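Farnico has told its 600 office staff in Sedwood that their desktop computers will last another year, which is what it told them last year. The furniture maker had promised new machines by the end of January. January has been and gone, and the old ones are still humming away under the desks.

A letter sent round on 2020-02-04 says the money will go on spare parts instead. Covadonga Requena, who signed it, calls this "a longer relationship with the equipment we know". Staff in accounts, who know the equipment very well, had other words for it. 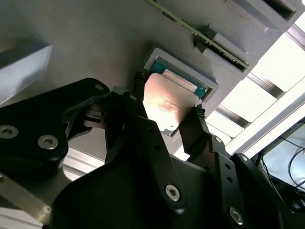
**So when will the new computers arrive?**

Next January, according to the letter, provided the budget survives the summer.

Until then, anyone whose computer takes more than 20 minutes to start may apply for a repair. The form is online, so applicants will need to start their computer first. Ramiro Segura in payroll says he has taken to switching his on and going for breakfast. He has put on weight. 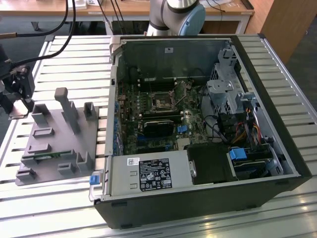
## Bistine gets a reprieve

The delay also saves Bistine, the stock program that refuses to run on anything modern. It was due to be replaced by Prieto, a newer system that 40 people have already been trained to use. They will be trained again next year, when they have forgotten it.

Bistine currently lists 3,819 dining chairs in a warehouse that Farnico sold. Requena said the figure was "under review". 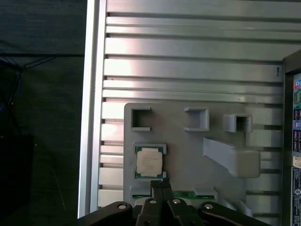

*Farnico Internal Communications Team*

Questions about the letter should go to the help desk, which is open in the mornings. Its own computers are included in the delay, so replies may be slow.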